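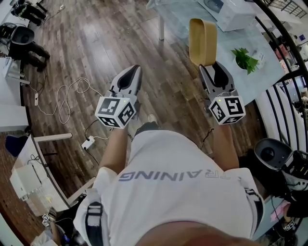 Clullura pulls handheld gripper sessions after tracking fault

October 2022

Clullura has withdrawn 3,000 recorded demonstrations from its Pimlow manipulation set after finding that the logged position of one gripper drifted away from its true position during recording. The company also suspended floor-level work at its Harbridge site pending a change to cable routing.

The recordings were made by operators who carry out household handling tasks with a gripper in each hand. The position of each gripper is logged along with its finger opening, and the combined record is used to train the control software for the Dizon two-arm robot.

According to a fault notice sent to users of the set, the error was confined to the right-hand unit. A mounting screw at the base of the marker cube had backed out, which let the cube rotate under load. The offset at the fingertips reached 30 millimeters in the worst recordings. Finger opening data was not affected.

The fault was found on the robot side. During bench trials in July, a Dizon unit running the latest software closed its right gripper short of the target on repeated attempts to pick up bowls and cups. The left arm performed within limits. Engineers first replaced the right wrist encoder, with no change in the result, and then traced the error back to the training data.
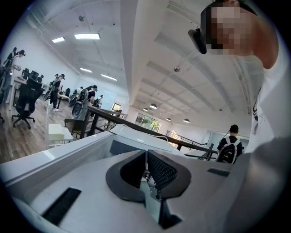 Sessions at the site run with several operators working in the same room, and the notice says this delayed the diagnosis. Grippers were drawn from a shared rack at the start of each shift, and serial numbers were not written to the session log. Staff had to match recordings to hardware by comparing the offset in each file. They identified 7 units with loose cubes.

The cable change follows a separate report. An operator stepping back from a floor-level task caught a foot in a power lead and fell against a desk. No injury was recorded, but the gripper in use struck the floor and its housing cracked. Leads will be moved to overhead drops or covered channels before floor-level work resumes.

Clullura said the marker cubes will now be fixed with thread-locking compound and a locating pin. Each gripper will be checked against a reference fixture before and after a session, and any recording in which the two readings differ by more than 3 millimeters will be rejected. Serial numbers will be logged automatically.

Users of the Pimlow set have been told to delete the affected files and retrain. A corrected index is available on request. Replacement recordings have not been scheduled.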